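4. Sorting the small things: using the Cladura basket at the table 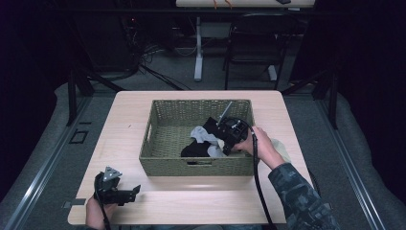

Fig. 4. Woven basket on the table, with the first few cloths inside.

By now the shelves are up and the big linens are put away, so we come to the part most households leave for a rainy Saturday – the small cloths. Napkins, dusters, the odd rag you can't quite bring yourself to throw out. Take your time over this section and put the kettle on first if you like.

4.1 Clear a table and set the basket on it with one long side facing you. An oval handle slot in the front wall makes it easy to pull the basket closer.

4.2 Run your palm over the inside before you put anything in. The weave is tight, but a rough end can still snag a thin cloth. Trim it with nail scissors, and please don't pull on it.

4.3 Put the cloths in one end and keep the other end free for now. You will want that space when you begin folding, and it is surprising how quickly a little heap spreads out if you let it.

4.4 Lift out one cloth at a time and lay it flat on the table. Smooth it from the middle outward, fold it in half, then in half again.

4.5 Return each folded cloth to the free end of the basket, standing on its edge like a card in a card file. Dark cloths go at the back and light ones in front.

4.6 When the heap is gone, slide the folded row along so that it rests against the side wall, and add the next batch.

Note: Very small or slippery cloths won't stand up by themselves. Roll them instead and tuck them in at the front. Normunds Strazds, who wrote the first version of this guide, rolled everything, and that works perfectly well too.

Caution: Put only fully dry cloths in the basket. Damp fabric left in a closed cupboard will mark the weave, and dark dye can rub off on the pale things beside it.

Caution: Lift a full basket with both hands, using the slots in the short sides. Do not carry it by the front slot alone.

The Cladura basket fits the lower shelf of the Satik unit (part 1376). For the Fusel divider insert, go to section 5.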